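**Pondovside wraps up its first side-by-side trial of hand-held grippers**

PONDOVSIDE, December. We've been itching to share this one! For the past few weeks my team at Turkel has been running two hand-held grippers against each other: the Fitlow, with its long soft-looking fingers, and the Mendonça, our older workhorse. Same tasks, same operators, same big noisy room.

We logged 2083 grasps in all, and 963 of those were on the Fitlow. Every operator had to do at least 300 before we'd let their numbers in (some of them grumbled, then asked for more). Mugs, cable ties, folded shirts, a stubborn zipper bag that I never want to see again.

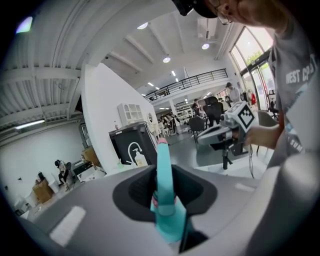
*Two grippers out on the floor during the trial, one with a teal finger, the other with a square marker on top.*

So what did we learn? The Fitlow was kinder to thin, floppy stuff, and people got the hang of it fast. The Mendonça still won on anything heavy, and its tracking dropped out less when operators turned quickly. I went in rooting for the new one and came out wanting both, to be honest with you. Wrist strain came up a lot too, mostly after over an hour of use, and we're passing those notes along to the design folks.

Next up we're swapping cameras and keeping the fingers the same. The full results table and task list are free to any lab that asks. Write to the Turkel press desk at Pondovside and we'll send them over, zipper bag scores and all.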